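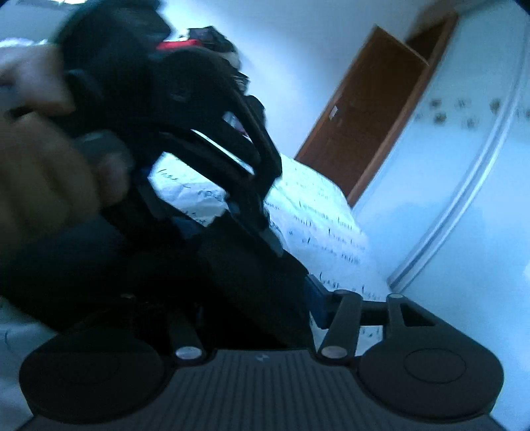
Home Forums Travel and Packing Bags and Straps Search Log in

Black bag with too many straps, how do you pack it?
Posted by Telma Villalba, September

Good evening to all. I hope this is the correct section, if not please move me.

I bought a soft black bag from a shop in Brinbridge, second hand, for 17 dollars. It is padded and it has straps in loops, several buckles and openings that go one over the other in curves. When I lift it by one strap, the whole thing turns and I must search again for the top. The only help is a narrow red trim near the upper edge, so I have learned to look for the red first.

I pack on my bed, because I have no large table. My sheet is white with small black writing printed on it, and under this bag it becomes a real puzzle for the eyes. Last time I left my dark glasses case under a fold and I found it only when I arrived to my sister's house and emptied everything.

My questions are these. Do you close the buckles before you pack or after? What do you do with the straps that you don't use? And is the bed a bad place for this work? I travel by bus to Skotositz, the ride is 167 miles, and the bag must go under the seat.

Thank you for your patience with my English.

Telma

ridgewalker_t wrote:

Your English is fine. Buckles closed before, always. If they are open, the layers slide around and you put your socks between two of them instead of inside the bag. Close everything except the main opening, put the bag on its back, fill it, then close the main one.

For the straps, roll each one from the end and put a small rubber band on it. I use the kind that comes on broccoli.

Tania Paul wrote:

I don't agree about the buckles. With a soft bag I open all of them, every one, and I pull the straps to their full length. Then the bag can take the shape of what is inside. If you close them first, you are packing into a shape that the bag had when it was empty, and the last sweater never goes in.

Also the rubber bands. They dry out and break, and one day you find pieces of them in your shirts. A strip of hook and loop tape is better. I bought a roll of Siriwardena tape three years ago and I still have half.

The bed is a good place — it is soft, it is big, and your back doesn't hurt because you can sit down next to the bag. But put a towel under it. The bag has been on the floor of a bus.

ridgewalker_t wrote:

Tania, if the last sweater doesn't go in, then the last sweater stays home. That is the whole idea of an under-seat bag. With everything at full length she will have straps hanging in the aisle.

Tania Paul wrote:

At full length while she packs. After this she tightens them. I thought it was clear, but I should have written it.

Telma Villalba wrote:

Thank you both. I tried the two ways this afternoon.

With the buckles closed, it was quicker, but one opening was so tight that my hand came out with a red line on it. With the buckles open it held my gray cardigan also, but I lost which strap belonged to which buckle and at the end I had one strap left over. Where does it go? I don't know. It holds nothing. I pulled it and nothing moved.

The towel is a very good idea. I am a little ashamed that I didn't think of it, with white sheets.

moss_and_button wrote:

The strap left over may be a grab loop. On many padded bags there is one which is only for pulling the bag out from a narrow place. Does it have a fitting on it, or is it sewn at the two ends?

Another possibility is that your bag is not a travel bag! The layers and loops in your message sound to me like some kind of carrier or harness. My cousin used a baby carrier as a market bag for one whole summer and it was strong like nothing else. Please check the label before you trust it with a zipper that maybe isn't there.

Telma Villalba wrote:

The label is cut. Only the letters "Kur" remain on it. The lady in the shop told me it is a Kuravlow and that it's for travel, but she also told me a teapot was silver.

I have now looked at the strap again with the lamp. It is sewn at both ends. So it is a grab loop, and I will stop to pull it.

orla_k109 wrote:

I had a Kuravlow years ago, the same idea with the curved layers. Mine was for travel and I hated it for the first month. Two things helped me.

I marked the matching buckles. A dot of nail polish on each half, pink to pink and green to green. It takes five minutes and you never again have one left over.

I also put one light-colored thing at the bottom, a pillowcase or a pale scarf. All black inside is the real problem with these bags. Your glasses case wasn't lost, you simply couldn't see it. On a pale lining you see everything, also a coin.

About the bed I am with Tania, but I take off the sheet. The patterned one is pretty and also it hides small things very well. An earring on printed writing, good luck.

ridgewalker_t wrote:

Nail polish comes off on plastic buckles after some weeks. Thread is better — two stitches in the strap next to the buckle, one color for each pair. I accept the pillowcase.

orla_k109 wrote:

Mine stayed for two years, but I used a top coat. Thread is good too if you have a strong needle. That strap material is thick.

Telma Villalba wrote:

I have a strong needle from when I repaired a tent. I will do the thread, and the pillowcase at the bottom, and the towel under everything. For the buckles I think I will close the lower ones and leave the upper ones open, so both of you can be a little angry with me.

Does somebody know if this kind of bag can go in the washing machine? It smells of the shop.

Tania Paul wrote:

Not in the machine, please. The buckles will hit the drum and the padding can become lumps. Bathtub, lukewarm water, a little soap for wool, and then hang it upside down by your famous grab loop. It needs two days to dry, more if your bathroom has no window.

Reply Next thread Back to Bags and Straps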